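Ticket 203 – Floral cups, lids popping off
Site: Sutherland counter, Atstead
Opened by: Polyxeni Alexiou
Assigned to: Manolis Pappas
Status: Open, waiting on supplier
Priority: changed from High to Normal, changed back to High

27th January, opened by P. Alexiou
White lids won't stay on the new floral cups. You press, it clicks, you hand it over and one side lifts. We've had 5 come back this morning with coffee down the side. The old cups never did this. Drindura say the cups and lids are "fully compatible across the range." I'd like somebody to check that before we open any more of the 3,000 we've been sent.

M. Pappas
Which floral? There are two. Also which lids? Drindura's delivery note just says "lid, white, hot" and I don't trust it as far as the door.

P. Alexiou
The ones with the small colored flowers. The big white flowers with green leaves seem fine, but we use those less, so I wouldn't swear to it.

M. Pappas
OK. Before I blame the lids I want to rule out us. Things I'd like tried, one at a time please, not all together like last time with the grinder:
1. Same lid, floral cup, filled with plain hot water to the usual line.
2. Same lid, floral cup, empty.
3. A black lid on the floral cup, if it'll go on at all.
4. Same white lid on a black cup.
Put the label sticker on after the lid, nowhere near the rim. Somebody had one stuck over the edge on Monday's training sheet and that alone would do it.

P. Alexiou
Nobody here puts stickers on the rim. Will do the tests after the rush.

P. Alexiou
Done, with the cups and lids we keep at the prep counter.
Test 1: lifted on one side when I tipped it.
Test 2: stayed on. Came off when squeezed, but so would anything.
Test 3: went on, felt loose, took it off again.
Test 4: stayed on, no leak.
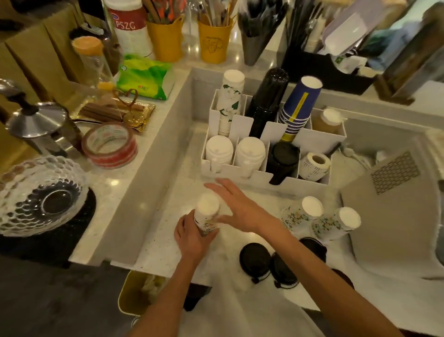

Prep counter, cup and lid organizer with the floral cups out to the right.

M. Pappas
Thanks. Looking at the counter, I have doubts about the way we're storing these. Most of the cups are upside down in tall stacks, which puts the rims at the bottom. If people push down on a stack to make it fit, the lowest rim takes it. I'm not saying that's the cause. Could you take one from the top of a stack and one from the bottom and run test 1 again? And tell me if either looks oval.

Also there are two dome lids lying on the counter. Those go back with the lids or in the trash, please. I don't want a third kind of lid creeping into these tests.

P. Alexiou
Top cup: leaked. Bottom cup: leaked. Neither looks oval to me. So I don't think it's the stacking, and I'd rather not rearrange the whole counter over a theory.
Dome lids dealt with.

M. Pappas
Fair enough. Stacking is off the list for now. Called Drindura. They suggested "pressing firmly around the full edge." I told them we've been putting lids on cups for a while. They then suggested the water was too hot. It's coffee. Asked for the rim size in writing for both the cup and the lid and got a promise of an email.

M. Pappas
Email arrived. It has the lid size and a picture of a cup. No cup size. Asked again.

P. Alexiou
Sirkel's rep dropped off a sleeve of 42 of their own white lids. She says they fit everything. I've heard that one before – tried them anyway. Ten cups filled, none leaked when tipped. They're stiffer to get on and I'm not convinced they'd hold up in a busy hour.

M. Pappas
Ten is a start. Use up the rest of the sleeve on real orders and write down any that come back. Until then:
- floral cups with the small flowers: Sirkel lids only, no takeout on them once those are gone
- black cups: carry on with the white lids
- don't open another Drindura carton
Not closing this. If Drindura send the cup size I'll add it here, and if they send another picture I'll be asking for a refund.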